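Tamier Home Tasks, issue tracker
Ticket: Clear-table routine stalls with objects still on the tabletop
Component: task planner / grasp selection
Environment: simulation, dining room layout, Garside arm profile
Severity: major
Status: open, workaround available
Opened in May

Summary

The clear-table routine is supposed to move every loose object from the dining table to a designated drop surface and then report done. In the dining room layout it moves one or two objects, replans repeatedly, and exits with "no reachable candidates" while objects remain on the table. The same build passes in the kitchen layout.

Steps to reproduce

1. Load the dining room layout with default furniture and the default object set.
2. Set the drop surface to the top of the white cabinet.
3. Start clear-table with the timeout at 300 seconds.
4. Watch the planner log from the second pick onward.

Expected: all loose objects relocated, lamp left in place, routine reports done.

Actual: routine exits early. Out of 78 runs, 3 finished with a clear table.

Log entry 1

First suspicion was the object detector. Ruled out. Ground-truth poses from the simulator were fed straight to the planner and the result did not change. Detection is fine for this purpose, including the thin items that lie flat.

Log entry 2

Turned on verbose output for the base planner. Most of the rejected candidates are base positions, and very few are grasps. The planner wants the base square to the table edge before it will extend the arm. With the chairs where they are, most of those positions collide with a chair back or a chair leg. The chairs are tagged as static furniture, so moving one is never considered.

A person clearing this table would push a chair in with a hip and keep going. Our planner treats the same chair as a wall. I would put that down as the main finding of this ticket, ahead of anything about grasping.

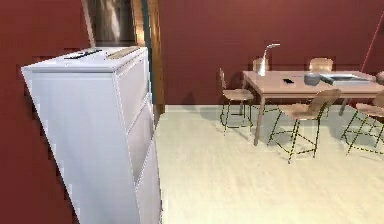
Log entry 3

Retagged the chairs as movable and enabled the Plirkitz push primitive. The planner now proposes pushes, but the cost of a push is set so high that it exhausts every other option first and hits the timeout. Lowered the push cost by a factor of 4. The routine now reaches the near side of the table in most runs. The far side is still a problem, and so is the end of the table away from the cabinet.

Side effect: with the lower cost it sometimes pushes a chair it did not need to push. Cosmetic in simulation. In somebody's house it would be a complaint.

Log entry 4

Grasping, now that the arm gets there. The bowl is picked up without trouble from either side. The flat objects are not. The gripper approaches from above, the fingers touch the tabletop, and the contact monitor aborts. Two options:

a) Slide the object to the table edge and pinch it there. Works for the small black one near the front edge. Slow for anything further in.
b) Swap to the Femico suction tool for flat objects. Fast, but the tool change is not modeled in this layout.

Went with a) for now.

Log entry 5

Placement on the cabinet top. Two items already sit there by default, and the placement sampler only accepts spots with full clearance on every side. It runs out of spots before the table is clear. Reduced the clearance margin and allowed existing items to be nudged. No drops since the change, but one run left the bowl closer to the rim than I would accept on hardware.

Workaround

Retag the chairs as movable, use the lowered push cost, and raise the timeout. Start with the cabinet top cleared if the test allows it.

Reply from triage

Agree with the retagging. Please split the flat-object grasp into its own ticket, it affects the desk and shelf layouts too. On the wider question of whether clear-table can go in the demo list: no. Picking up a bowl is solved well enough. Getting to the bowl past the chairs is not, and that is the part a household will see first.

Remaining work

Push planning for the far side of the table. Check that pushed chairs do not end up blocking the route back to the cabinet. Lamp exclusion needs a test of its own — the arm passes close to it on the near-left approach, and at present only the collision margin keeps it standing.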